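Hand and forearm check before power-up, Kullenside shared workshop
Checked by: me, with Hiwot Asfaw on the stop button
Date: 30th August

1. Emergency stop within reach of both people
OK. Hiwot had it in her hand the whole time, which made me feel a lot better!

2. Supply voltage at the Zasent board
12 V, steady. Last time I skipped this one and Yannick still brings it up.

3. Fuses
OK. Both are the 2 amp ones now (I'd left a bigger one in from bench testing, oops).

4. Wrist screws snug, thread lock on
OK on three. The last one turned a bit under the driver, so I took it out, cleaned it and put it back with fresh thread lock.

5. Tendon wear
Fine so far. The counter says 2,000 grips since the last change, and I'd like to swap them in September whatever they look like.

6. Finger brackets and pins
OK. Nothing sticking out, no burrs, and I wiggled every one by hand with the power off. The outside one is a touch stiffer than I'd like, so I'm keeping an eye on it.

7. Glove and sleeve

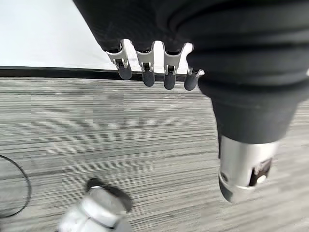
Glove fit is the thing I fuss over most on this build, because a fold that creeps down into a knuckle will chew itself to bits. I want the hem to stay above the metal joints with the dark fingertips hanging free, and that's how it sits, soft creases and all. The pleats on the black forearm sleeve are nice and round too (I hate it when they twist). Pass.

8. Cables off the floor
Not done. There's still a thin black one lying in a loop on the carpet. Clip it up before anybody walks through there!

9. Speed limit set to low for first moves
OK, set in the Zisberg software and read back twice.

Still open: item 8, and Yannick Bailly wants another look at the stiff finger.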